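Filed under: Workshop & Making / Printed Parts

This site uses cookies to remember your reading preferences. Accept | Manage settings

The Case for Ribs

Most small printed parts fail in one of two ways. They split along a layer line, or they let go of whatever they were meant to hold. The first failure is well documented. The second gets less attention, and it accounts for most of the parts in the reject drawer at Ledum, the shared workshop where this article was prepared.

The drawer was emptied and sorted in November. It held 171 parts, nearly all of them clips, pads, jaws and small brackets. Of those, 48 had cracked. Most of the others were intact and had been thrown out for slipping.

Grip on a printed face depends on the material, the direction of the layers and the shape of the surface. Material is the easiest to change and tends to be changed first. A rigid filament prints quickly and keeps its corners, but the finished face is hard and fairly slick. A flexible filament grips better and prints slowly, with more stringing and more time spent cleaning edges. Many makers settle on a rigid body with a softer insert pressed or screwed into it.

Layer direction is free and often ignored. A jaw printed flat on the bed has its smoothest side down, and that side frequently ends up as the working face. Turned on edge, the same jaw presents a fine grain across the direction of pull. The difference can be felt with a thumbnail. Turning the part also moves the weak axis, so the mounting screws should be checked before the file is sent.

Ribs do more than either. A row of ridges set diagonally resists sliding in two directions and leaves a channel for dust to fall into. Pitch matters more than height. On the Telley test block, a plain wedge printed in 13 versions, closely spaced ridges filled with debris and began to behave like a flat face. Wide ones marked soft stock. The useful range was narrow and had to be found again for each nozzle size.

Color coding is worth the trouble of changing spools. At Ledum, bright filament is kept for parts still under test, and a part that passes is reprinted in gray. A loud orange or lime green piece is also easier to find on a pale wooden bench, or under it.

The bench itself deserves a note. The Ojeda top used here is light wood with an oil finish, flat enough for layout work and soft enough that a dropped part usually survives. It has been refinished twice. Fornier supplies a harder top in the same size, and two members prefer it for metalwork, but printed parts skid on it during fitting.

Records are kept on paper. Each part gets a line with the filament, nozzle, rib pitch and result, and the current book stands at 364 entries. The column for layer direction was added late, so the early pages are of limited use. Reprints are entered as new lines — a habit that makes the book longer and comparisons much quicker.

Last updated: January 13, 2022

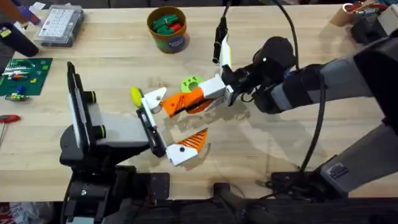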